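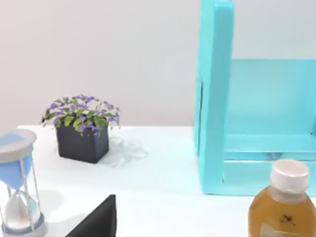

What is included in the Kirnix evaluation package?

The package covers the simulation software, a library of household objects, a shelf-and-table task set, and email support through the end of March.

Last updated: 29th December
Reading time: 2 min

Evaluation diary, Burkside office

Work on the shelf task set continued this morning. Ms. Won opened the session and Mr. Sutcliffe kept the log. The rendered views show the turquoise shelf unit on a white tabletop, with a potted plant, an hourglass and a bottle in the plant view. The clear object beside the plant is very faint against the table, and Ms. Won has asked Drivcombe whether its visibility can be adjusted.

The license quoted is $2439 per seat. Mr. Gasser considers this acceptable provided that the object library is not billed separately. The written quotation does not settle the point. 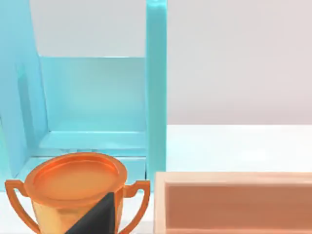 Can the package be used without a physical robot?

All tasks in the evaluation package run in simulation, and no hardware purchase is required.

The trophy was discussed after lunch. Its two handles leave open gaps, and Mr. Sutcliffe wishes to have it retained in our final selection. The object list was forwarded to Ms. Jang at 3:15. Her reply is awaited.

Contact: Evaluation Office, Burkside | Back to top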